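Gardening > Bulbs, corms and tubers
Dahlia tubers in a flat with no shed, are mine dead already?
Asked by Fadime Öztürkmen, December 22, 2020

Hello all, first post so please be gentle! I grew dahlias for the first time this year, in pots on the balcony, and I got completely hooked. I had one called Elness, a sort of raspberry colour with floppy petals, and it flowered right up to the first frost. I'd like to see it again next summer if I possibly can.

I lifted everything at the end of October, once the leaves had gone black, knocked the compost off and stood them upside down on newspaper like the man at Quách (the nursery on the Flundton road) told me to. After that I got a bit lost. I haven't got a shed, a garage or a cellar, and the balcony faces north and gets properly cold. So they've been in the cupboard in the hall, which also has the heating pipes in it, and when I put a thermometer in there yesterday it said 18 degrees. Everything I've read says that's far too warm.

I had a good look at them last night. The big ones feel fairly firm but a bit wrinkly, like an old carrot. Two of the little ones have gone soft at the thin end, and one has a patch of white fluff on it. Do I chuck the lot? Can I wash the fluff off? And where on earth do people in flats keep these things? My mum says to put them in the fridge, but it's a small fridge and it's nearly Christmas.

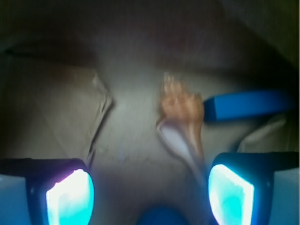
Glowing pads, close up. Added by Fadime Öztürkmen

Cyril Haslam
Don't throw them away! Wrinkly is fine, I've had tubers come out looking like walnuts and they still shot up in spring. It's soft and squidgy you want to worry about. Get a clean sharp knife and cut the soft ends off till you're back to firm, pale flesh, then leave the cut bits open to the air for a couple of days before you put them away again. If it's squidgy all the way up to the neck, that one's had it, I'm afraid.

The white fluff is only mould. I wouldn't wash it, the last thing they need is more water. Wipe it off with a bit of kitchen roll, and keep that one apart from its friends for a while.

The thing to look after is the neck and the old stem, that's where next year's eyes are. A lovely fat tuber with a snapped neck won't ever do anything, and I kept a whole tray of those one winter before my sister put me right. So be careful when you're turning them over.

As for the warm cupboard, yes, get them out of there. Somewhere cool and dark that doesn't freeze. Under the bed in the spare room with the radiator off does it for me now that I've given up the allotment. Is there a shared stairwell? Ours has a meter cupboard on the ground floor that's just about perfect, though you'd want to ask the neighbours first.
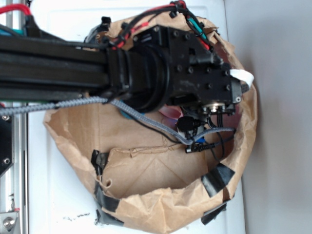 Cyril's right about the necks. What I'd add is that in a flat it's mostly the dry air that does for them, so think about what you're keeping them in as much as where. I tried plastic tubs with lids the first year and they all sweated and rotted, then I tried loose on a shelf and they shrivelled to nothing by February. What works for me is a plain brown paper bag, stood open on something flat like the one in the photo, with a few handfuls of barely damp compost in the bottom. I use Praltance multipurpose because I've always got half a sack going, but old compost is all right too. Tubers in, a bit more compost over the top, and leave the bag open for the first week so you can see if anything's turning. After that I fold the top over loosely. Write the variety on the bag before you fill it (ask me how I know!).

Check them about once a month. If they're getting very wrinkly, flick a little water on the compost, and I do mean a little. If the paper's gone damp on the outside, it's too wet in there, so tip the lot out and start again with a new bag.

I wouldn't do the fridge, by the way. Some people swear by it, but mine got shoved against the back and froze, and they came out as mush. A bedroom windowsill behind a thick curtain is cold enough most of the winter, though you'd have to bring them in on a really bitter night.

Elness is gorgeous, I've got it next to a dark purple one. Start it off indoors in March if you've got the windowsill for it.
Posted by Kevser Karabulut

Yiğit Yaman
I just leave mine in the pots and put the pots behind the sofa. Lost 2 last year, the rest were ok. Stop watering them obviously

Fadime Öztürkmen
Thank you so much everybody! I've done the surgery, three ends cut off and one went in the bin. The rest are drying on the bathroom shelf and I'm off to find some paper bags. Kevser, does it matter if they touch each other in there?

Kevser Karabulut
Best if they don't, but mine do and I've got away with it so far. Compost in between if you can.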